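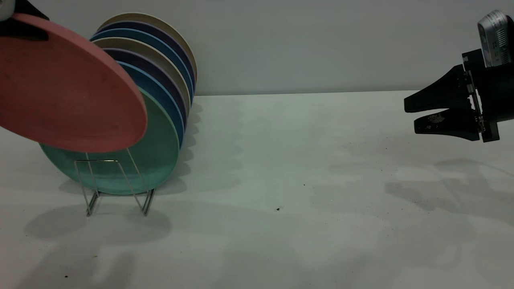 Brurside has opened orders for Denow, a two-arm tabletop kit sold as a monthly rental to labs and small automation shops that want to test handling of household goods before committing to a full cell. The kit was announced on Sunday, September 27, 2020, and the first units ship in January. The demonstration task supplied with it is plate racking. One arm holds a salmon-pink plate by its upper rim, tilted in front of a wire dish rack, while the second arm's two-finger gripper stays out to the right with its fingers slightly open. The other plates stand on edge behind one another, and from the side only a narrow crescent of most of them is visible. Thin plates at close spacing leave little room for a fingertip, and Brurside says it picked the task for that reason.

The rental price is $369 a month per station, with a minimum term of 3 months. It covers both arms, the grippers, the wrist cameras, a fixed camera with its mount, a controller and the Denow software. The table, the dishes and the host computer are the customer's responsibility. Extra finger pads are sold separately. Brurside would not give a purchase price and said that one may be set after the first rental terms have run.

Denow is aimed at users who already have some robot experience. The arms can be driven by hand control or by a program, and both modes write to the same log format. Joint positions, gripper opening and camera images are stored against one clock. A run can be stopped, rewound to an earlier logged pose and restarted from there. The software does not plan a grasp by itself. It will replay a taught one, adjust it to a measured plate position, or hand control to code the user has written.

The wrist view is the part of the kit that Brurside has changed most from its earlier trial units. The camera now sits farther back from the fingers and looks down and forward over the table, which keeps a fingertip in the lower part of the image for reference. The rack wires remain the difficult item. They are thin and shiny, and the color of the plate shows through the open loops, so a simple color threshold tends to find the plate and miss the metal in front of it. The manual recommends marking the rack's position during setup and treating it as fixed from then on.
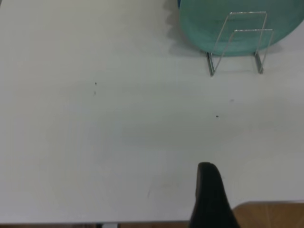

## Trial results

Tabrizi, a contract test house in Brallamska, ran the kit for Brurside before orders opened. Its report covers 210 racking attempts with the standard pads. An attempt was counted as a success if the plate was left upright in the rack and no other plate had been lifted or knocked out of place. Attempts that needed an operator to step in were counted as failures even when the plate ended up in position.

The report gives no single success rate. It sorts the failures by cause instead. The largest group was contact between the lower rim and the top bar of the rack. Plates turning in the fingers came second. Camera faults were rare and were all traced to one loose connector, which has since been replaced with a locking type.

Umesh Bisht, who led the trial at Tabrizi, said the turning was a matter of where the plate was held. "If you take it by the top edge and tilt it, the weight wants to swing," he said. "We got a steadier hold by slowing the tilt. Closing harder did very little." The default tilt speed has been lowered in the release software, and the user can raise it again from the settings file.

Bisht also noted that setup took longer than the quick-start sheet suggests. The fixed camera has to be calibrated against both arms, and the routine must be repeated if the table is moved. Brurside said a shorter calibration routine is in testing and will be sent to renters as a free update.

## Limits

The kit is rated for light dishes only. Brurside lists round plates, bowls and plastic cups as suitable, and excludes glassware, knives and anything filled. The grippers are not sealed, so the kit should not be used with wet dishes or near a sink. There is no force sensor at the wrist. Contact is estimated from motor current, and Tabrizi found the estimate too coarse to detect a rim touching a thin wire.

Plates in several colors are easier to tell apart from the fixed camera, and the sample program depends on this. It identifies each plate by the color of its exposed rim. Sets in a single color will need a different method, and none is supplied.

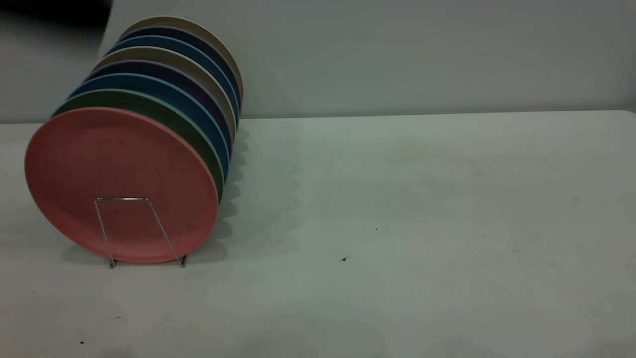
*Plates on edge in the wire rack, with the pink plate at the front. The fixed camera sees only the upper and right-hand rims of those behind it.*

Orders are limited to 10 stations per customer in the first batch. Support is by email on working days, and faulty arms are exchanged as complete units. Brurside said the log format will be published when shipping starts, along with the sample racking program and the calibration files used in the Brallamska trial.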